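机器人的手是怎么学会“拿东西”的？

小朋友的动手角落
2020年7月30日

你有没有试过戴着厚厚的棉手套捡硬币？我小时候试过，捡了半天，硬币在桌上滑来滑去，气得我把手套一甩，直接用手抠起来了。后来我开始在共享工坊里捣鼓机器人，才发现机器人每天过的就是这种“戴手套捡硬币”的日子！

先说说我们的工坊。它叫 Hukberg，在一排老车库的最里头，谁想做东西都可以来。有人修自行车，有人做木头小船，我和朋友 Guðlaug Laxdal 占了靠墙的一块地方，搭了一条传送带，再配上一条机械臂。我们给这个项目起名叫 Drumus，因为第一次开机的时候，它咚咚咚响得像在敲鼓（是一颗螺丝没拧紧，别告诉别人）。

传送带你肯定见过。超市收银台前面那条会自己往前走的黑带子就是，机场取行李的那个转圈圈的也是。它里面藏着滚筒，电动机一转，滚筒跟着转，带子就被拖着走。我们这条是绿色的，两边装了铝做的长条。铝很轻，又不容易生锈，带沟槽的那种特别好用，很多零件都可以顺着沟槽装上去，想挪就挪，像拼积木一样。

那机械臂又是什么呢？你把自己的胳膊伸出来，弯一弯手肘，再转一转手腕。你的胳膊能弯能转，是因为有关节。机械臂也有关节，每个关节里都有一个小电动机。你想让它伸到哪儿，电脑就要算一算：这个关节转多少，那个关节转多少。你伸手拿杯子的时候从来不用算，对吧？其实你的大脑偷偷帮你算好了，只是没跟你说。

手比胳膊还难。最简单的机器手只有2根“手指”，像夹子一样一开一合，夹方块很拿手，夹别的就要看运气。我们用的这只手复杂一些，有大拇指，还有好几根别的手指。大拇指可是个宝贝！不信你做个小实验：把大拇指贴在手掌上不许动，然后去拧瓶盖、系鞋带、拿铅笔写自己的名字。怎么样，是不是很别扭？大拇指能和别的手指面对面，东西才能被稳稳地捏在中间。机器人也是一样的道理。

我们让它练习拿的东西叫“法兰”。名字听起来像个外国小朋友，其实是一种金属零件，用来把两样东西连在一起。它有一块平平的底板，底板上打了孔，螺丝从孔里穿过去，就能把它固定住。我们选的这种，底板有点像拉长的椭圆，中间鼓起一个矮矮的小圆柱。为什么不用玩具熊呢？Guðlaug 说玩具熊太软了，捏哪儿都行，学不到本事。法兰硬邦邦的，手指放歪一点点，它就溜了。

拿一个法兰，要分好几步。先得知道它在哪儿，朝着哪个方向。然后胳膊伸过去，手张开，停在合适的高度。接着手指慢慢合拢，碰到了，再加一点点力气。力气太小，零件会掉；力气太大，手指会顶坏。最后才是抬起来。你读完这一段大概用了十几秒，我们光是教会它“停在合适的高度”，就花掉了2月里的好多个晚上。

有一天晚上我们连着试了11次，前面10次全都失败了。有一次手指合得太早，捏了一把空气，还很认真地把那把空气举了起来，放到旁边去。我笑得坐到了地上。到了最后一次，它捏住了！法兰歪歪的，晃了两下，可是真的离开了带子。隔壁修自行车的叔叔都跑过来鼓掌。

后来我们又发现一个麻烦：影子。灯在头顶上，手一伸过去，影子就落在带子上，黑黑的一团。法兰也是黑的，摄像头有时候会把影子当成零件。你想想，要是有人让你去捡一个影子，你也会很为难吧。我们的办法是换灯的位置，再把程序改一改，让它多看几眼再动手。现在还没完全改好，我的小本子上写着“影子问题”，下面画了三条线。

还有一个办法是让零件转个身。同一个法兰，横着放、竖着放、斜着放，手指该去的地方都不一样。我把它转了90度，机器人就好像完全不认识它了，愣在那里。所以每换一个方向，我们都要重新练。你学写字的时候，老师也是让你一笔一笔练的嘛。

如果你也想在家玩一玩，用不着买机械臂。找硬纸板剪一只手的形状，在每根手指上折出关节，把吸管剪成小段，粘在关节之间，再穿一根棉线进去，从指尖一直通到手腕。一拉线，手指就弯了！剪刀要请大人帮忙看着，线头在指尖那边要粘牢，我第一次没粘牢，一拉，整根线都出来了。做好以后试试看能抓住什么：纸团？橡皮？袜子？最好再请一个人跟你比赛，他用真手，但是要戴上棉手套。

下一次我想讲讲机器人怎么“感觉”自己碰到了东西，Guðlaug 答应把她拆开的旧传感器借给我。在那之前，我先回去对付我的影子了。 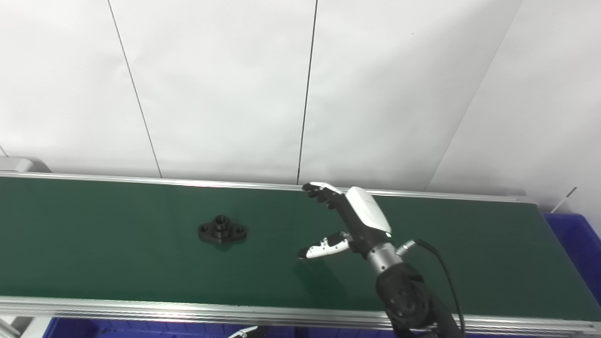
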